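Aug 10, 2023. Meter bench, Gosthorpe

Long one today, sorry to whoever reads this after me. The council vote on the water tariff got put back to October, so we have two more months of arguing about whether the meters read true, and guess whose bench that lands on! Angeliki came back from the public meeting with a carrier bag full of complaint slips (200 of them, held together with a hair tie) and a request from the councillors for "something we can put in front of people." Fine. We can do that.

Started with the Dimitrov units because they're the ones everybody is angry about. Ran 1037 liters through the first one overnight at low flow and checked it against the weigh tank this morning. It was reading high, but inside the permitted band, and I know exactly how that sentence is going to sound when it's read out at the town hall. Second unit from the same street was nearly bang on. I want to do the pair again with the supply pressure turned down, as most of the slips come from the top of the hill where the pressure is miserable anyway.

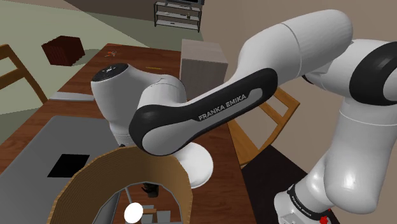
The Pikircombe people still won't let us pull meters without the householder signing, and the boycott group has told its members not to sign anything with the word "meter" on it. So we're stuck with the 70 that were handed in voluntarily, and Selma keeps pointing out (she's right, I'm just tired) that people who hand in a meter are the people who already think it's wrong. That's a lopsided sample and I should say so on page one of the report. She also wants the headings in big plain capitals, like the FRANKA EMIKA lettering down the side of that arm, white on black so the back row of a public meeting can read it. I said OK to the capitals and no to the black, our printer would die.

Minon rang after lunch wanting to know if we'd "taken a position" on the charge. I said we test meters. He said that was a position. We went round that for a while and then he asked about parking.

Bits to sort out:
- relabel the weigh tank log, my sevens look like ones
- ask Angeliki which slips have a street name and which just say "robbery"
- new gasket for rig 2, it's weeping at the inlet again
- draft wording for the permitted band, no decimals if we can help it

Selma is doing the low pressure run tomorrow. Leave the inlet valve where it is please, it took me ages to get it there.

Gosthorpe Meter Bench | Contact the bench | © 2023 | Back to top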